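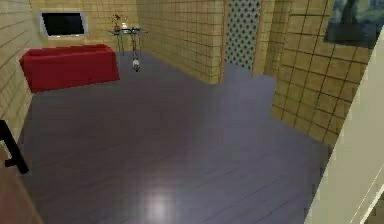 Plostow, April

Notebook, shared bench 2. Simulation side of the Kevell build. Hardware notes are in the other book.

State at start of session: base drives, turns and stops on command in the sim. Doorway task still unreliable. Goal for the evening was to get the base from the hall into the tiled room and over to the red sofa without touching the door or the white frame on the right, then send the same planner settings to the real base.

Start pose is in the doorway, looking in. Door leaf on the left with the black lever handle, frame on the right, open floor ahead. The partition corner in the middle is the first thing the planner has to respect after clearing the frame. I had been starting runs further back in the hall, which mixes two problems (finding the doorway, getting through it). Separated them tonight. All runs below start from the doorway pose unless marked H.

1. Collision shapes

Door handle was missing from the collision model. It rendered fine, so it went unnoticed. The base passed under it without complaint and the mast went straight through. Added a box for the lever and a second one for the bent end. Left the door panel as a single slab.

Glass side table: the collision mesh had a solid block from floor to tabletop. Replaced it with a thin top and separate legs. Planner now tries to cut close to the corner, so inflation radius matters more than before. Sofa is a plain box and stays that way.

Mesh count for the room after cleanup is 112. Load time dropped enough that I stopped making tea during resets.

2. Depth

Simulated depth is too clean. Glass tabletop returns a full surface at every angle. The real sensor on the Bekstead shelf sees through glass or returns nothing, depending on angle. Added a dropout mask on anything tagged glass. Crude, but the costmap now loses the tabletop intermittently, and the legs have to carry the obstacle. They are thin. At the current cell size two of them vanish at range.

Tried a smaller cell. Legs hold, planner slows down. Put the cell size back and set a minimum obstacle width instead. Leave it.

3. Floor reflections

Color only, depth is unaffected. The gloss on the dark planks puts a bright round highlight in front of the base, and the floor segmenter marks it as not floor. As the base moves the highlight moves with it, so the planner gets a phantom obstacle it can never reach or pass. This explains the stalls in last month's log that I had put down to the wheel model.

Turned floor roughness up: stalls gone. Turned it back down again, since the workshop floor is sealed and does the same thing under the strip lights. Better to fix the segmenter. Saved 700 images at random poses with gloss varied, and retrained the last layer only. Set aside one part for checking before looking at any results.

After retraining, the highlight is labeled floor in most poses. Still fails when it sits on the line where the wall tiles meet the floor. The tile grid may be contributing. Not looked into.

4. Runs

Batch of 39 from the doorway, new segmenter, handle boxes in, glass dropout on.

Passed without contact: 33
Touched door handle: 4
Touched partition corner: 1
Timed out: 1

All four handle contacts were the mast, with the base itself clear. Footprint is defined at floor level and knows nothing about the mast. Options are a wider footprint on the left side or a proper height-aware check. Widened the footprint for now. It costs clearance on the frame side and I don't like it.

The timeout was an oscillation in front of the sofa. Goal tolerance was tighter than the wheel step. Loosened tolerance, reran the same seed, finished.

Three H runs afterward. Two passed, one never lined up with the doorway. Not chasing that this week.

5. Real base

Settings copied over. Config hash ends 3,371 lines into the merged file, and if yours is shorter you have the old one from before the Mathew branch was pulled in. Check before running.

Drove the real base through the workshop door twice at half speed. First pass good. Second pass stopped short at the threshold strip, front caster. Sim floor has no strip. Add one.

Battery down to the second light after that, so put it on charge and stopped.

To do
- threshold strip in sim, two heights
- height-aware check for mast, then take the footprint back down
- segmenter failures along the wall line, save more poses there
- measure the real door handle, the box I used is a guess
- whoever has the long hex key, return it to the red tray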